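Learning to Love a Clear Counter
June 11, 2025

I have lived with seven kitchens in my adult life, and I have buried every one of their counters. Mail, bananas, a bread machine I used twice, the good scissors, the bad scissors. When we moved to Prilldale in January I told everybody this one would be different, and by the second week I was chopping onions on a patch the size of a paperback.

So this spring I gave myself a project and a budget of 120 dollars. I wasn't going to remodel (have you priced a remodel lately? A shop over in Tarville quoted me nearly 1,000 for one bank of drawers!). I was just going to move things until I could cook.

I started with everything out on the dining table, which I do recommend, even though we ate on the couch for days. The blender went to the hall closet. So did the waffle iron, and I've walked down there for it exactly once. I sold the bread machine for 20 dollars and felt rich.

What stays out is whatever gets used before noon. For us that's toast, mostly, so the toaster and the toaster oven keep their spots along the back and I've stopped feeling guilty about owning both. The toaster does bread. The toaster oven does leftover pizza, and I won't be taking questions.

The cutting board was the big change. I used to keep mine on edge behind the sink and drag it out every night, grumbling. Now the bamboo one lives flat on the counter, all day, and I swear I eat more vegetables because of it. It has a groove around the rim too, and if you've ever cut up a ripe peach you know why I care.

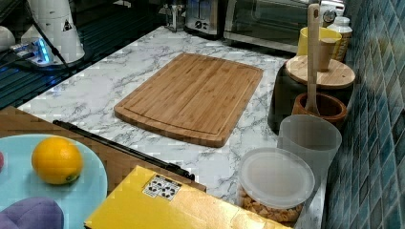 Wooden spoons took me longer. I had a whole crock of them from the Gilbert flea market and only ever reached for one, the tall one, so the others are in a drawer now waiting for a party. I did spend a little on mineral oil for the board and a roll of Getex shelf liner, and the rest of the budget went to dinner out.

It does creep back. Last night there was a stack of mail by the toaster again, and a single sock.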